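ピニェイロ、限定ボトル「ドダール」を発売　4年熟成に28種の物語

酒類メーカーのピニェイロは6月、酒精強化ワインの限定品「ドダール」を発売する。樽で4年寝かせた原酒を使い、生産本数は3935本。瓶と外箱のデザインはディリコ社が手がけた。1本ごとに28種の小冊子のうち1冊が付くという。

発表資料は「時を超える味わい」とうたう。ただ、4年という熟成はこの種の酒では長いほうに入らない。醸造責任者のデオリンダ・カルドーゾ氏は会見で「年数より樽の個性を見てほしい」と述べたが、どの樽を選んだのか、以前に何が入っていたのかを問われると「公表の予定はない」と答えるにとどめた。

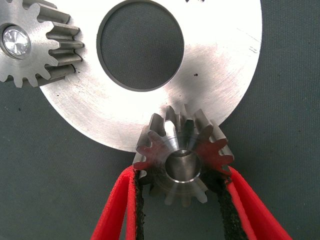

価格は据え置き、中身は？

小売価格は従来の限定品と同じとされる。もっとも、従来品は倍の期間熟成させていた。据え置きと呼んでよいのか、首をかしげる業者もいる。酒販店レストホルムの仕入れ担当、シネイド・ギャラガー氏は「箱は立派。試飲の量が少なすぎて、酒のほうは何とも言えない」と話す。同店は火曜に届いた案内を受け、40本だけ注文したという。

小冊子についても疑問は残る。ピニェイロは「創業家の記録に基づく」と説明するものの、記録そのものは閲覧できない。執筆者のアルベルティーナ・ヴィレラ氏は、会話の部分に創作が含まれることを認めている。

28種すべてをそろえた愛好家向けの特典も用意されるが、内容は未定。輸出分の割り当ても明らかになっていない。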